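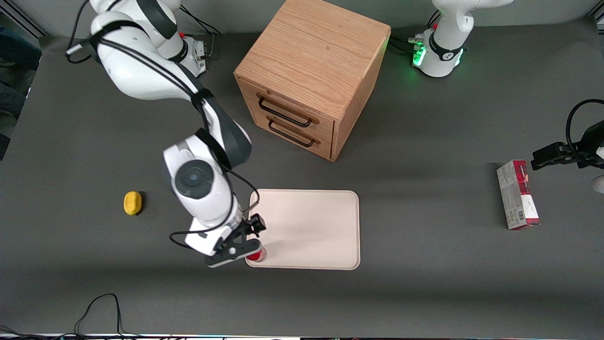
The canning line at Hellton starts at six in the morning and stops at two. In between it fills small cans with tomatoes, beans, peaches and, for a few weeks in January, a marmalade that is sold almost entirely to people who live within driving distance. The plant has 30 employees. A generation ago it had 500, and the parking lot is still the size it was then.

Small canneries were once a common sight in farm towns. They were built close to the fields because ripe fruit does not travel well, and they ran hard from early summer to the first frost. When refrigerated trucks got cheaper and supermarkets began buying from a handful of large packers, most of the small plants closed. Hellton stayed open by taking work the big packers turned down: short runs, odd sizes, crops that came in late or bruised.

The smallest can it handles holds a single serving. For years this was the can the trade liked least. It uses more metal for the amount of food inside, the labels are fiddly, and a pallet of them takes longer to pack. But households have shrunk, and a person who lives alone does not want half a can of beans sitting in the refrigerator until the weekend. Single-serving cans now make up the larger part of the plant's orders.

One of the buyers is Verbruggen, a family grocer with 12 stores. It began stocking the small cans on a low shelf near the registers and moved them to eye level after a year. Its stores also take back dented cans and sell them at half price, a habit left over from leaner times that customers never let it drop.

A dent is usually harmless. The ones to worry about are on the seam, where the lid is folded over the body of the can, or any dent sharp enough to have cracked the coating inside. A can that bulges should be thrown away unopened. People who grew up in cannery towns tend to check for this without thinking, running a thumb around the rim before the can goes in the cart.

The town of Cliridholm, a short drive down the valley, lost its own cannery and kept the building. It has a population of 2,142 and a community kitchen in the old boiler room, where residents can book a stove and a hand-cranked sealer by the half day. Most bring what their gardens have given them too much of. The sealer is an Eteo, painted green, and spare parts for it have to be made at a machine shop in the next county — the company stopped selling them long ago.

The kitchen opens for the season on 22nd April. By then the rhubarb is up and the first bookings are already in the ledger. Tomatoes come much later, and the August pages fill first. Anyone who wants a stove that month is advised to write their name down in spring.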